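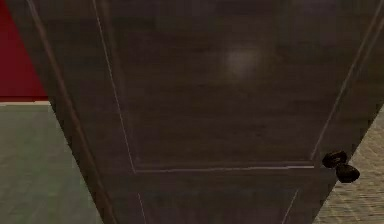 Wiesława Wysocka writes that her card bases keep cracking along the fold, even the expensive stock, and she wants to know whether she should give up on dark colours altogether.

No need to give up. Dark stock shows it worst when there's a white core in the middle, so every broken fibre turns up as a pale line. A few things help.

Find the grain first. Hold the sheet by two opposite edges and bend it gently without creasing it, then turn it and bend it the other way. The direction that gives easily is the one you fold along. Pencil a small arrow on the back of each sheet before it goes into the drawer and you won't have to do it again.

Score before you fold. Use a bone folder or the small ball end of an embossing tool, against a metal ruler, on a surface with a bit of give. A cutting mat is fine. An old magazine is too soft and leaves a wide, mushy line. Two light passes are better than one hard one.

Fold with the bump on the inside. The groove you pressed goes to the outside of the card and the raised ridge sits inside the fold. Most people do it the other way round, and on light stock it hardly shows.

Burnish through scrap paper. A bone folder straight on dark cardstock leaves a shiny streak that won't come off.

If a fold has cracked anyway, run a matching ink pad or pencil along it. Chalk works on matte stock but rubs off in the envelope.

Keeping cardstock flat

Store it lying down if you have the room. Sheets stood upright in a half-empty holder will sag, and once they've taken a curve they're a nuisance in the trimmer. If upright is the only choice, pack the holder out with a piece of stiff board.

Keep it off the floor in the laundry or basement and away from the heater. For a curled sheet, put it between two clean boards under a stack of heavy books and leave it overnight. Don't iron it. I know people do, and I have also seen what it does to pearl finishes.

Branislav Jelínek asked about weights. My everyday card base is 300 gsm. It stands up properly and still goes through a basic trimmer. Anything much heavier I cut with a knife, in several passes. For layers on the front, use something lighter or the finished card gets too thick for the post.

Trimmers and blades

A furry edge means a dull blade or a worn channel. Change the blade first, it's cheaper. If the edge is still rough, look at the plastic strip the blade runs in. On some trimmers it can be lifted out and turned end for end.

Cut with the good side up on a sliding trimmer and hold the sheet down close to the cut. For thin strips, leave the strip on the far side of the rail so the wide piece is the one you're holding.

Before you blame the trimmer for crooked cuts, check the sheet. Paper off a pad often isn't square where it was glued. Trim that edge first and measure everything from it.

Old blades go in a lidded tin with a slot in the top, not loose in the bin.

Glue

Wet glue for anything that has to be nudged into place. Tape runner for mats and layers. Foam squares for anything raised, with one in the middle as well as the corners or the centre dips.

Put less wet glue on than you think. A thin line kept back from the edge, then a dot or two inside. If it oozes, leave it until it's rubbery and roll it off with a clean fingertip. Wiping it wet makes a smear.

Store glue bottles upside down in a jar with a damp sponge in the bottom. Rinse the sponge now and then. A pin in the nozzle works too, but use a stainless one, ordinary pins rust and the first drop comes out orange.

Genji Matsuda's method for vellum is to put the adhesive only where something else will cover it, behind a sentiment strip or a button. I've switched to that and thrown out the spray.

Cards in bulk

If you make your December cards in one go, do one step at a time across the whole lot. Cut everything, then score everything, then stamp. I made 47 last year and the only ones that came out crooked were the few I did start to finish.

Check one finished card in its envelope before you cut the rest. Add the ribbon or foam before checking, too. And let stamped panels dry overnight before stacking them, particularly pigment ink on coated stock.

Next page: cleaning stamps, and getting ink out of a tablecloth.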